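Chapter 3
Memory and Storage

A computer keeps information in two kinds of places. Memory holds what the machine is working on at the moment. Storage holds what it needs to keep after the power goes off. This chapter covers how each one works, how much of each a typical office machine needs, and how the two trade data during an ordinary task.

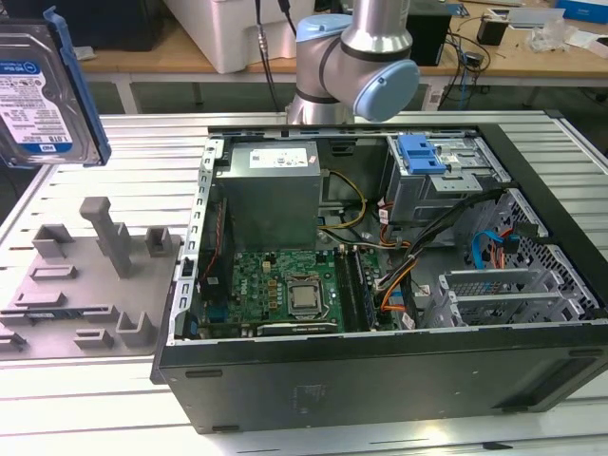
A desktop computer with its side panel removed, and a motherboard with its processor and memory slots.
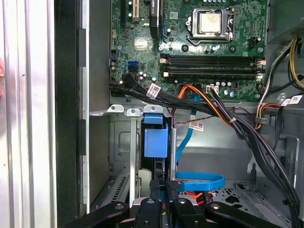
Why does unsaved work disappear when the power fails?

Unsaved work is held in main memory, and main memory needs a steady supply of electricity to keep its contents. Saving a file copies it to storage, where it stays without power.

Consider the records office in the town of Vitmont. Jyoti Sachdeva, the office manager, opens a spreadsheet with 2,458 rows. The file is read from storage into memory, and the program then works on the copy in memory. If she changes 14 rows and closes the program without saving, the file in storage still has the old figures. The same steps apply to a letter, a photograph, or a payroll list.

Section 3.1 describes main memory and how the processor finds a given item in it. Section 3.2 turns to storage drives. Section 3.3 follows one file from the time it is opened until it is saved again. Review exercises begin on page 36.

Terms to learn: main memory, storage, address, capacity, volatile, file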